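Subject: Re: [irnus-list] Kitchen set: how many demos before we train?
From: Stamatia Triantafyllou
Date: 2025-11-04

The Brandusness bench wrote:

> We are about to start on the play kitchen tasks and I would like
> to avoid the mess we made of the Pan data in February. Back then
> we recorded everything first, trained at the end, and found the
> arm had learned one layout of the table and little else. Can
> somebody who has done the kitchen set say how you split up the
> work, what you throw out, and how you write the task sentences?
> Also, do you keep the wrist view, or only the overhead one? Our
> disk is small.

Answering in the order you asked, more or less.

We have 543 episodes kept on the kitchen set so far. They are all teleoperated, and they are all pick and place or open and close. I left pouring and stirring out of this round. The operators were not steady enough at either one and I did not want to train on that.

Splitting up the work: a session is one operator and one task family. We move the objects between episodes, and we move the big ones too. That was the main fault with the Pan data as far as I can tell. The small foods went all over the place but the large items stayed where they were, so the policy used them as landmarks. Now the toaster oven, the plate and the colander all get shifted or turned at the start of a session, and again halfway through.

Keep the wrist view. I know it costs disk. The overhead view is fine for getting the arm to the right part of the table, but it is weak for the last bit of the approach, and soft things are the worst for that. The plush ketchup bottle is a good test. It is red felt with a stitched label patch, and from the wrist it can take up most of the view, so you learn a lot about the grasp and very little about anything else.
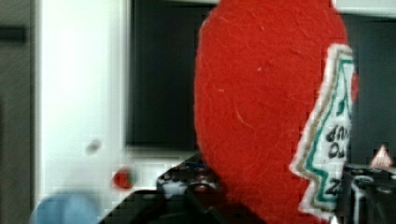

Should failed grasps be kept in the set?

Keep them when the operator recovers within the same episode, and drop them when the episode ends without the task being done. We tag the recovered ones so they can be filtered out later if needed.

On soft objects in general, tell your operators to close slowly and wait before lifting. If they close and lift in one motion, the recording shows the gripper shutting and the arm moving at the same time, and the model copies that on hard objects where it does harm. We had to redo two sessions over this.

Task sentences: write them after the episode, while watching it back, and write what was done. Operators who write the sentence first will leave it alone when they end up doing something a little different. We ask for three wordings per episode from different people. Short ones are fine. "Put the strawberry on the plate" is fine. Do ask people to say which one when there are two of the same thing. Two strawberries on the table and a sentence that says "the strawberry" is a bad label, and we found plenty of them. "The strawberry near the blue cup" fixes it.

Same for colors. We have had the colander called gray, green and sage. I would not correct that. Whoever uses the arm later will not agree on color names either. I do correct wrong objects, such as "bowl" for the colander.

For layouts, spread things out. A full table is fine and I think it helps, as long as there is room for the fingers between pieces. One of ours from overhead, with the small foods in the gap between the colander and the plate:
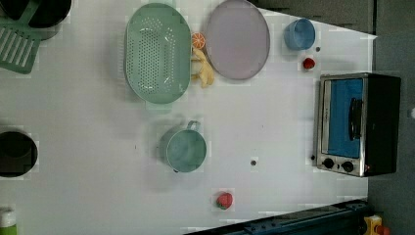

How often should we retrain while still collecting?

Every 4 sessions is what we settled on at Teswood. Run the new policy on a layout it has not seen, write down where it goes wrong, and aim the next sessions at that.

Gaps like the one by the colander are where our current policy is weakest, by the way. It goes in at an angle and bumps the rim. I plan to spend up to 5 sessions on tight spaces alone – if you want to take some of those, tell me before you start so we use the same naming.

I will put the session sheet in the Irnus folder. It is plain text, one line per episode. Please do not turn it into a spreadsheet, the upload script reads it as is.

Stamatia

3 comments | 5 shares

benchnotes: Thanks for the bit on moving the large items. We were only moving the food.

t_rowe: Do the three wordings go in one field or separate ones?

Stamatia Triantafyllou: Separate. The sheet has columns for them.

This archive uses cookies to remember your list settings. Accept | Manage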